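3. First Use on Hard Floors

This section applies to the Fundura Amini 3000 floor washer with the standard roller. Section 2 (Assembly and Charging) must be completed before you start. Users of the Corkis soft roller should also read the insert packed with that roller, as the water settings differ.

3.1 Preparing the room

1. Pick up rugs, cables and small objects.
2. Vacuum or sweep the floor. The washer takes up fine dust but not gravel, pet litter or broken glass.
3. Check the floor for open seams, lifted edges and worn finish. Do not wash a floor with any of these.
4. Close doors to carpeted rooms.

CAUTION: Do not use the washer on unsealed wood, waxed wood or unglazed tile. Damage to these surfaces is not covered by the warranty.

3.2 Filling the clean water tank

1. Switch off the washer and set it upright on the storage tray.
2. Press the tank latch and lift the tank straight out.
3. Unscrew the cap. Fill with cool tap water to the lower line.
4. Add two capfuls of Tanitetti floor concentrate. Add water to the upper line.
5. Replace the cap, turn the tank over once to mix, and check for drips at the valve.
6. Push the tank down until the latch clicks.

Note: Bleach, vinegar and foaming dish soap will harden the valve seal. Concentrate from other makers may be used if the label states that it is low-foam.

3.3 Selecting the water level

The dial on the handle has three positions: Low, Medium and High. Use Low for sealed wood and laminate, Medium for vinyl, and High for glazed tile and stone.

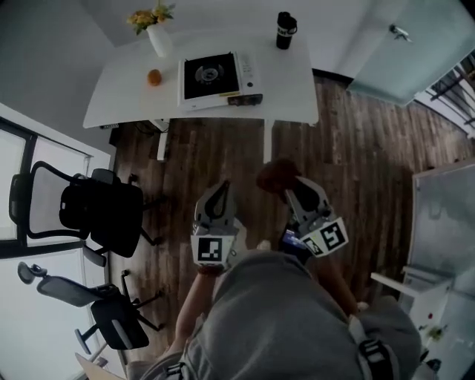

Water level has more effect on the final look of the floor than the number of passes. Start at Low on any floor you have not washed before and move up one position only if dried marks remain. Color also matters when judging the result. On a dark brown wood-grain floor like the one in the photo, dried residue is easier to see than on a pale floor, so look across the surface at a low angle toward a window before deciding that a second wash is needed. If a haze is visible, wash again with plain water - do not add more concentrate.

3.4 Washing

1. Step on the base and tilt the handle back. The roller starts when the handle is tilted.
2. Hold the spray trigger and push forward at a slow walking pace.
3. Release the trigger and pull back over the same strip. The return pass collects the water.
4. Overlap each strip by the width of the roller end cap.
5. Work from the far wall toward the door.
6. When the dirty water lamp flashes, stop and empty the tank. The roller will not restart until the tank has been emptied and seated.

CAUTION: Do not leave the washer standing in one place with the roller turning. The finish may be marked.

Keep people and pets off the floor until it is dry. Drying time depends on the water level, the floor and the air in the room.
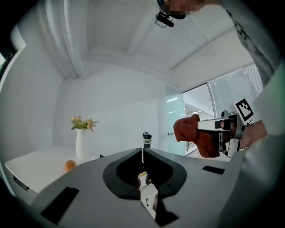
Can the washer be put away with water left in the clean tank?

Plain water may stay in the tank for up to 8 hours. Mixed concentrate should be poured out after each use, and the tank rinsed and left with the cap off - otherwise deposits will form in the valve.

3.5 After each use

1. Set the washer on the storage tray and press Rinse. The cycle stops by itself.
2. Empty and rinse the dirty water tank.
3. Pull the roller out by the end tab and stand it on the drying post.
4. Wipe the roller chamber with a damp cloth. Remove any hair from the end bearings.
5. Connect the charger.

Note: On units made before August, the end tab is black instead of red. The parts are interchangeable.

Revision date: 19 July 2021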